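Chapter 4
Plates, Racks and the Drying Side of the Sink

In this chapter you will:
learn why a dish rack is built the way it is
practise loading plates so that air can reach both faces
compare standing, stacking and hand drying
plan a drying corner for a kitchen you know well

Words to know: slot, drip tray, foot ring, glaze, draining board, air gap

Ask a room full of people how they wash up and you will get a lively discussion. Ask them how they dry up and most will shrug. What a pity! Drying is the half of the job where plates get chipped, where cloths spread grease from one dish to the next, and where a small kitchen either runs smoothly or fills up with crockery that has no home. It is also, once you start paying attention, full of good design. A wire rack is only a few bent rods, yet every bend in it answers a question about water, weight or space.

Chapter 3 left us at the sink with a clean, rinsed plate in hand. We pick up from exactly there.

4.1 Where does the water go?

Hold a freshly rinsed plate level and the water sits on it in a shallow pool. Tip it up on its edge and most of that pool runs off in a moment or two. What stays behind is a thin film and a few fat drops, and those drops gather at the lowest point of the rim. If the rim is resting in a puddle, they stay there. If it is resting on a wire, they can fall away.

That is the whole argument for a rack, and it's a lovely one. The wire touches the plate in very few places, so very little water gets trapped. Compare this with a plate laid face down on a folded tea towel. The towel soaks up what it can, then turns damp, and the air beneath the plate turns damp with it. Many of you will have lifted such a plate an hour later and found it still misted on the inside.

Now turn a plate over and look at the foot ring, the raised circle that it stands on. On many plates the ring is left without glaze, so it feels rough under the finger, and it holds on to water longer than the shiny part does. When a plate stands upright, the upper part of the ring makes a little ledge on the back, and water collects along it. Give the plate a gentle shake before you rack it and you will deal with most of this – a tiny habit that saves a surprising amount of wiping.

4.2 The air gap

Water that doesn't run off has to evaporate, and for that it needs moving air. The space between one plate and the next is called the air gap. Too narrow, and the two damp faces sit in a pocket of damp air. Too wide, and the rack holds hardly anything.

Most household racks settle on slots that suit a flat dinner plate. Deep plates and bowls are more awkward. A soup plate needs the slot next to it left free, and a bowl does better leaning at the open end with its mouth facing down and forward. Sheyla Yupanqui, who taught the first version of this course in the training kitchen at Damasceno, used to have her students rack the same set of crockery twice, once as tightly as it would go and once with gaps, and then leave both racks alone until after lunch. She gave no lecture beforehand. The students came back, touched the plates and told her what they had learnt. We have kept her exercise, and you will find it as Activity 4B.

4.3 Where the rack stands

A rack needs room on at least one side. You need somewhere to set a plate down while your other hand is busy, and somewhere to put the dry ones before they go to the cupboard. Right-handed washers often like the rack on the left of the sink and left-handed washers often like the reverse, but try both before you decide.

Look also at what lies under the rack. A tray with a lip can be carried to the sink and emptied. A mat is kinder to a plate that lands heavily, though it needs a wash and a proper dry of its own, and crumbs love it.

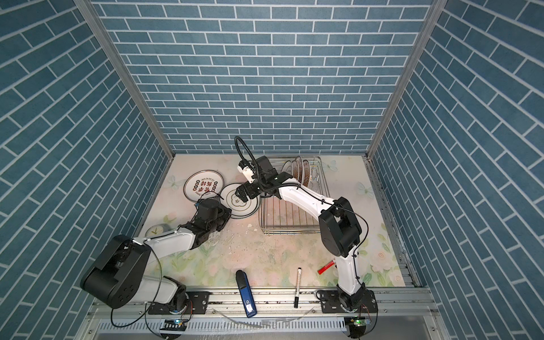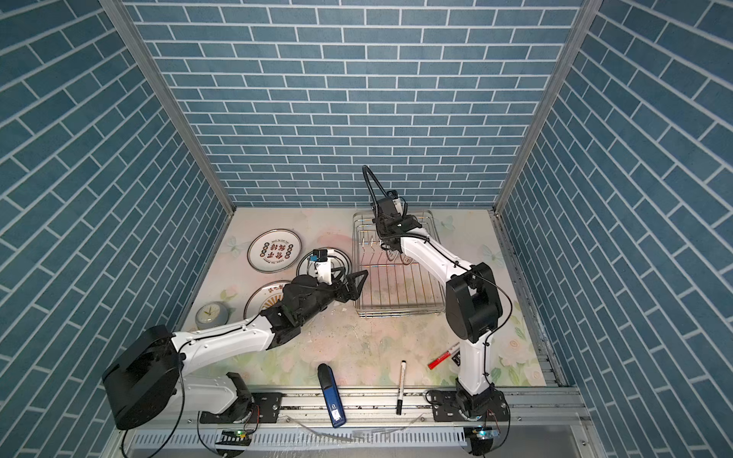 Loading order is the next thing to think about, and it deserves more care than it usually gets. Begin at the back and work forward, so that your hand never has to pass over a plate that is already standing. The wire rack in the first picture has its plates upright in the raised section at the back, with the front left open, and two more plates wait on the mat to its left, one overlapping the other. Overlapping plates are worth a moment's patience. Lift the upper one by its rim, raise it clear, and only then move it sideways. Dragging it across the lower plate is how decorated surfaces get scratched, and a gold rim will show the damage long before plain white glaze does.

Activity 4A

Work in pairs, with a rack, a tray and 5 plates of at least two sizes. One partner loads while the other watches and takes notes. Then swap over.

Which plate went in first, and why was it chosen?
Did any plate have to be moved a second time?
Where did the drips collect?
Did a plate lean, and what was it leaning on?

Keep your notes. You will want them for Activity 4B, and again in Chapter 5, when we follow the dry plates to the cupboard and find out how high a stack should go.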